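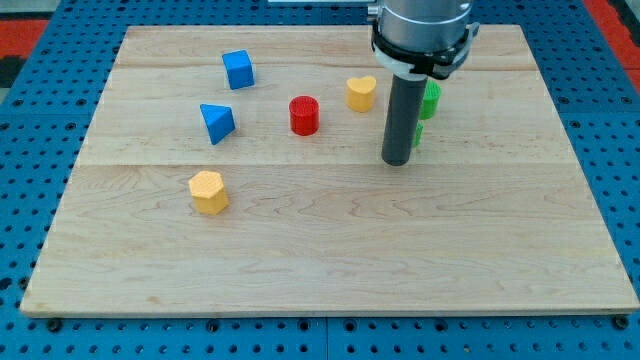 Hugo Toledo asked us whether the Clellik tabletop kit is something a person could set up alone over a weekend, having never touched a robot arm before, and his message was so close to what everyone else writes in with that we're putting it first. Yes, you can, Hugo! Set aside one afternoon for bolting things down and another for the software, and please read the little blue booklet before you plug anything in.

What comes with the kit?
You get the pushing rod with its mounting collar, the wooden board and its bolts, the set of colored blocks, the software license and a printed booklet. The arm itself is not part of the kit. We know that disappoints some folks, but most of our customers already have one on the bench, and it keeps the price where a school can manage it.

Why a rod and no fingers?
We get this one a lot. Pushing is a lovely place to begin, for people and for software alike. A plain rod can't drop anything, there are no cables running down to it, and you still get plenty to think about — a cylinder slides away quite differently from a heart or a hexagon, as you'll find out in the first ten minutes.

Do I have to use a pegboard table?
No, any flat, sturdy surface that will take the bolts is fine. We like a perforated metal top in our own shop in Wirnville for the simple reason that we move things constantly and hate drilling.

What if I lose a block?
Write to us and we'll mail you another. Isamu Sakai keeps a drawer of spares by shape and color, and single blocks go out free of charge for the first 12 months. After that we only ask for postage.

How low should the rod sit?
Low enough to catch a block near its base, high enough that it never drags on the wood. The Nullen setup program walks you through this slowly, and it will stop the arm if it feels pressure from below. Do run it again whenever you've taken the board off — even if you're sure it went back in the same place.

Can I use my own blocks?
Please do, and send us pictures! Keep them light, and taller than they are slippery, if that makes sense. Trinidad Herrero has a page of shapes you can print or cut yourself, and she added 8 new ones in April.

How long does shipping take?
Orders leave us within seven working days. Orders placed by 9th November will go out before our winter break.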